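Un exmilitante de la plataforma Phí describe por dentro una maquinaria de firmas que, según él, nunca llegó a parar

La plataforma ciudadana Phí se presentó en agosto como un movimiento espontáneo de vecinos hartos de los partidos. Quien fue uno de sus coordinadores en Tutberg durante casi dos años sostiene que de espontáneo tenía poco. Aceptó hablar con este medio a condición de que no se publicara su nombre, y conviene advertir de entrada que buena parte de lo que cuenta solo se apoya en su palabra.

"A los nuevos les decíamos que todo se votaba en asamblea", afirma. "Pero el orden del día llegaba cerrado, y quien preguntaba demasiado dejaba de recibir las convocatorias". Le pido una convocatoria, un correo, cualquier cosa. Me enseña tres mensajes en el teléfono. En uno se lee "este punto no se debate". Los otros dos podrían ser de cualquier asociación mal avenida.

Su acusación más seria tiene que ver con la recogida de firmas contra la reforma del distrito. Phí anunció 2138 apoyos. El exmilitante asegura que en las hojas que él llegó a manejar había 300 repetidos y que lo avisó dos veces. "Me contestaron que ya se encargaría el ayuntamiento de quitarlos, que lo importante era el titular". ¿Por qué siguió entonces otros cuatro meses? Tarda en responder. "Porque creía en la causa. Y porque tenía amigos allí", dice al fin. Es una respuesta humana, aunque tampoco lo deja en buen lugar.

Hay además dinero de por medio. Flalard, una consultora de comunicación con sede en Wetport, facturó a la plataforma por "formación de portavoces". Él habla de sesiones de sábado con 70 personas en una sala sin ventanas, donde se ensayaban respuestas para la prensa hasta que salían de memoria. Lo llama adoctrinamiento. Yo le digo que a mí me suena a un curso de oratoria caro y bastante aburrido. Se molesta. "Usted no estuvo", replica. Es verdad, no estuve.

Preguntada por estas afirmaciones, Phí respondió con un comunicado de cuatro líneas en el que habla de "rencores personales" y no entra en las hojas de firmas. Flalard no contestó. Ninguno de los dos silencios prueba nada, pero una plataforma que exige transparencia a todos los demás podría haberse esforzado un poco más. 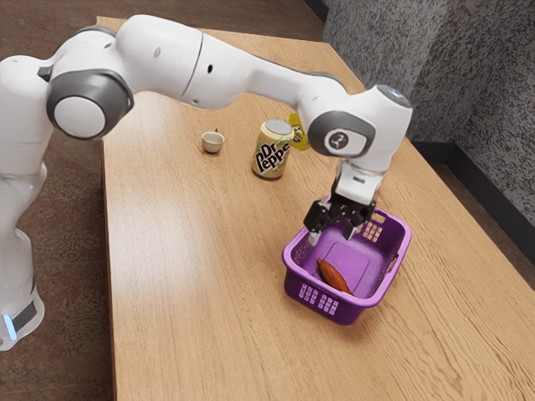 Las hojas originales siguen sin estar a disposición de quien quiera revisarlas. El exmilitante propone que se repase todo, una por una y ante testigos de ambas partes. La plataforma prefiere una muestra de 500, elegida por ella misma. Una muestra así vale lo que valga quien mete la mano, y eso sirve igual para unos dedos humanos que para una pinza negra de dos dedos abierta dentro de una cesta de plástico morado. Si la cesta la ha llenado el interesado, el resultado me interesa poco.

Antes de despedirnos le pregunto qué busca con todo esto. Dice que avisar a la gente. Le pregunto también si piensa presentarse a las próximas elecciones del distrito, un rumor que circula por Tutberg desde hace semanas. "No lo descarto", responde, y pide que apague la grabadora.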